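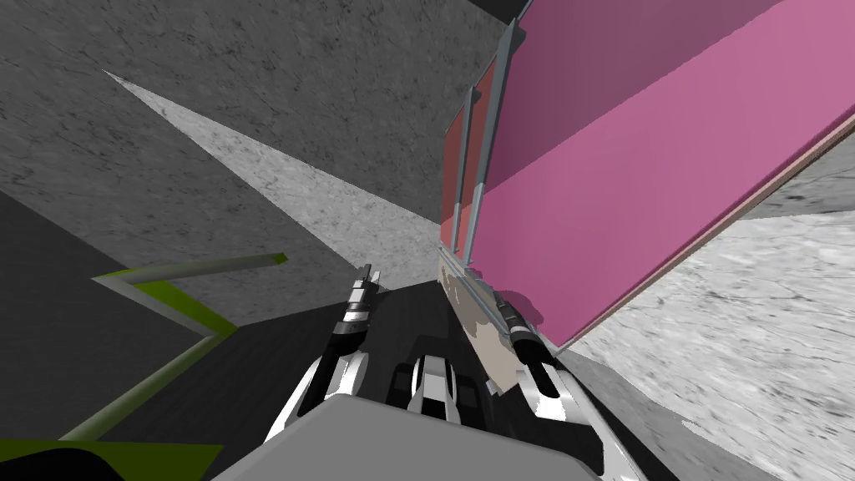 Simulation view of the two-arm station, with both grippers extended. Pink panel at right, green rod at left.

Prunness line, handling cell: progress report to the Birnska workplace fund
Prepared by Ilídio Marinho, Sistongate site

Period covered: April to July

Work done

The grant pays for two things, the programming of a two-arm handling station and the retraining of the people who now do that handling by hand. In this period most of the hours went into the first. All trials so far have been run in simulation. The physical arms are on order from Chow and we expect them in September.

Jui-lin Cheng and Pei-shan Yip have run 756 simulated trials since April. A trial counts as complete when both arms finish the handover and return to rest without a collision. The early trials were poor, mostly failing when one arm reached across the other. Changing the order in which the arms move fixed a large part of that. Long, bent parts are still the hardest, and we have put them back to the next period.

Colors in the model are placeholders and do not match the parts we ship. Operators asked about this at the first viewing and we should have told them beforehand.

Staff

The handling section has 29 people on two shifts. No jobs have been cut and none are planned under this grant. What changes is the content of the work. Lifting and turning parts will go to the station for the standard range. Loading, checking, clearing faults and all of the odd sizes will stay with people.

Pei-shan Chiu interviewed 15 of the section between May and July. The main points raised:

Shift pay. Several people get a handling allowance and want to know if it stays. Management has agreed to keep it through the end of the grant. Nothing is settled after that.

Pace. People are worried that the station will set the speed for the benches next to it. We have agreed that the bench lead can slow or stop the station at any time, and that stops will not be counted against the shift.

Breaks. At present people stop when a rack is finished. With the station running there is no obvious stopping point, so fixed breaks will have to be written into the rota. The night shift has asked for 2 a.m. and we see no problem with that.

Skills. Most want the fault-clearing training. A few do not, and would like to stay on odd sizes full time. Ya-wen Chu is drawing up a rota that allows this – it works on paper for days but leaves nights one person short.

Training

The first group has finished the classroom part. They used the simulation on a shared screen, picking a stalled position and talking through how to bring each arm back safely. This went better than the written manual did. Two of the moves suggested by operators have been put into the recovery routine. Hands-on training has to wait for the arms.

Problems and delays

The floor survey was late and the cell had to be moved closer to the loading door. That put the model out of date, and redoing it took most of June. We have also underspent on training and ask to carry the balance forward.

Next period

Install the arms and guarding. Repeat the standard trials on the real station at low speed. Return to bent parts in simulation. Fill the gap in the night rota. Second round of interviews, this time including the loading crew, who were left out of the first.

Questions about the rota should go to Ya-wen Chu, and anything on the trials to Jui-lin Cheng.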